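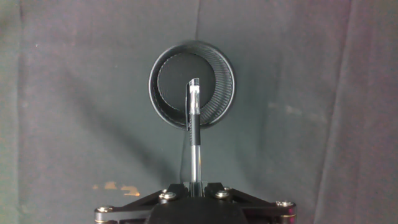

Mesh pen cup on the charcoal cloth, with one of the clear-cap ballpoints

Desk Organizing > Small Stuff > Mesh pen cups: keep or toss?

inkwell_pauline
Posted 03/09/2025

Okay, I need some opinions, because I've been going back and forth on this since August and my husband has stopped listening. I'm finally clearing out the desk in the back bedroom (the one I do the bills and the choir newsletter on) and I've got it down to one black mesh pen cup, the round kind everybody has.

My trouble is that I like it and I also sort of hate it. I like that it's plain and weighs next to nothing and I can move it with one finger. I hate that fine-point pens poke at the little holes, and the dust gets in the mesh and just lives there. So do I keep it and learn to clean it properly, or get something solid like a ceramic mug and be done?

Second question while I'm here. Capped pens in a cup – cap up or cap down? I've always gone tip down, cap up, and my sister says I'm storing them wrong.

Pauline Wainwright (I sign everything, sorry, old habit)

driftwood_desk
Keep it! I've had the same style for years and it has outlived two desks. For dust, take everything out, turn it over and bang it on the heel of your hand over the trash, then go around the inside with a dry toothbrush. Five minutes, tops. If it's really grimy, dish soap and warm water, and then dry it right away with a hair dryer so you don't get rust at the seam.

And your sister is half right, depends on the pen.

marginalia
I'm going to be the grump here. Mesh is the worst surface ever invented for something that sits still all year. I had a whole matching set, the cup and the letter tray and the paper clip thing, and I gave all of it away. A jam jar does the same job and goes in the dishwasher.

On caps: ballpoints, tip down, always. The ink is thick and it needs gravity on its side. Gel pens too. Felt tips I'd lay flat.

inkwell_pauline
A jam jar, though! I'd knock it over inside a week. I have a cat and a very wide cardigan.

Glad to hear tip down for ballpoints, I'm forwarding that to my sister this minute. Mine are nearly all ballpoints, the ones with the clear plastic cap and a rubbery black grip. I like being able to grab them by the cap end, except that half the time I get the cap and the pen stays behind in the cup.

quietlyfiling
The cap thing drives me up the wall. What helped me was putting fewer pens in. I know that's boring advice but when they're packed tight they hang on to each other, and you pull one and get a cap and a dirty look from everyone in the meeting. I keep 6 in mine now and the rest are in a zip bag in the drawer.

Also clips! If your caps have a pocket clip, look at which way they're facing. Clips that stand out a little from the barrel snag on the neighbors. I turn mine toward the wall of the cup. Fussy, yes, but it works for me.

tallstack
Six pens?? I have a cup at work with more than that in highlighters alone. I did a big cleanout for our whole office last year and ended up with 93 pens on the conference table, and I tested every single one on the back of an old calendar. Best afternoon I had all month. Threw out a shocking number.

I'm on team mesh by the way. I have the Kenow one and it's fine, it's a cup.

marginalia
"It's a cup" is fair. But tallstack, do you ever clean it?

tallstack
I do not.

driftwood_desk
Ha. Okay, Pauline, one cheap fix for the points poking through: cut a circle of felt or craft foam for the bottom. Trace around the cup, then cut just inside the line. It also stops that rattle when you drop a pen in. I did mine with a scrap from a kid's costume and it's lasted great. When it gets inky you throw it out and cut another.

inkwell_pauline
Oh, I love that. I have a bag of felt in the closet that I've been meaning to use since forever (it's one of the things I was supposed to be sorting instead of posting here).

What do people do for the underside? I keep mine on a dark cloth because the desktop scratches if you look at it wrong, but the cloth shows every speck. I shake it out and there's a new dusty patch by lunch.

quietlyfiling
Gray cloth is a magnet for that, mine was the same. A lint roller once a week is all I do. If you've got an actual mark on it, I'd try rubbing alcohol on a cotton swab for ink, but test a corner first. Dab, don't scrub.

marginalia
I'd lose the cloth and put four little felt dots under the cup. One less thing to wash.

driftwood_desk
Disagree, I like a cloth. It's quieter, and things don't roll off. A bare desk and a round pen is how I lost a good one down the back of the radiator, where it still is.

inkwell_pauline
Well, I'm keeping the cup. I've cut the felt circle (second try, the first one was too big and curled up the sides) and I did the toothbrush business over the sink and you should have seen what came off. The cloth stays for now too, sorry marginalia.

I did take the advice on fewer pens. The extras are in a bag for the choir, where people are always borrowing one and wandering off with it. Next job is the paper clips, which are in 2 different tins for no reason I can remember. I'll start a new thread for that.

marginalia
Jam jar. I'm just saying. Wide one, heavy bottom, cat-proof.

quietlyfiling
Please do start the paper clip thread, I have opinions about magnets.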